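4.2 Open-day demonstration

The second part of the evaluation took place at the Heinonen site during its spring open day in April. The laboratory trials in Section 4.1 were run with no audience, under lighting we could control, and with one operator who knew the system well. The open day gave us none of these conditions. Visitors came and went throughout the session, the hall lights could not be dimmed, and the arm was started by site staff who had received a short briefing the same morning.

The task was the same as in the laboratory. The arm had to find the edge of a thin, flexible sheet, close the fingers on it, lift it clear, and lay it on the transfer tray. We kept the Elum control software in the version used for the laboratory trials and did not retune the grasp parameters after arrival. The Braltel arm was bolted to a steel stand behind a waist-high barrier, and the wrist camera view was shown on a monitor facing the visitors. A printed card next to the monitor explained the task in four sentences.

The session covered 306 grasp attempts. A attempt was counted from the moment the arm left its home position until it either released the sheet over the tray or returned without it. Attempts stopped by hand were counted as failures, even when the reason for stopping was unrelated to the grasp. Of the 306 attempts, 111 were started by a visitor pressing the start button under staff supervision. The rest were started by staff.

Before each attempt the system took one image from the wrist camera and used it to choose the closing point. Figure 6 shows the kind of view the edge detector had to work with at the site.
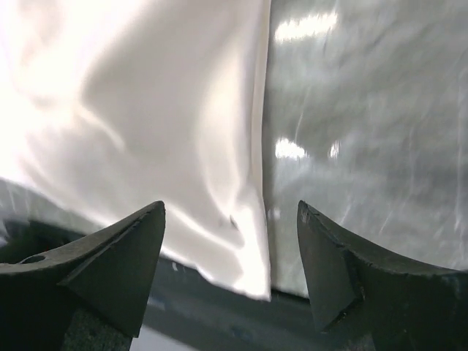 Figure 6. Wrist camera view during the task. The edge of the white sheet, next to the glossy gray surface, lies in line with the gap between the fingertips.

Two features of this view matter for the results. The first is the overexposed area on the sheet at the upper left, where the folds are hard to separate from the flat material. The second is the glare on the gray surface. One of the bright patches is close to the edge of the sheet, and a detector that relies on brightness alone can take the border of such a patch for the border of the material. In the laboratory trials we had placed the lamps so that reflections stayed away from the work area, and this problem did not come up.

Most of the failures fell into two groups. In the first group the fingers closed beside the edge and came up empty. There were 14 failures of this type, and in 11 of them the stored image shows that the detector had followed a reflection. In the second group the fingers held the sheet but took in a fold along with the edge, and the sheet then reached the tray doubled over. We counted these as failures because the Grellanik project requires a flat sheet at the tray, although several visitors took them for successful transfers.

We had expected that attempts started by visitors would do worse, mainly through early or repeated button presses. The log does not support this. The controller ignored a second press while the arm was moving, and staff stepped in only when a visitor leaned over the barrier.

Staff at the site asked for two changes after the session. They wanted the chosen closing point drawn on the monitor so that they could stop a poor attempt before the fingers closed. They also asked for a spoken signal before the arm moved, as the indicator light on the stand was hard to see from the side. The first change has been made and was used in the trials reported in Section 4.3. The second is still open.

The demonstration has clear limits as a test. The sheets all came from one roll, the session lasted a single day, and the daylight in the hall shifted over the afternoon without being measured. We therefore report the counts as they stand and do not compare them statistically with those from the laboratory.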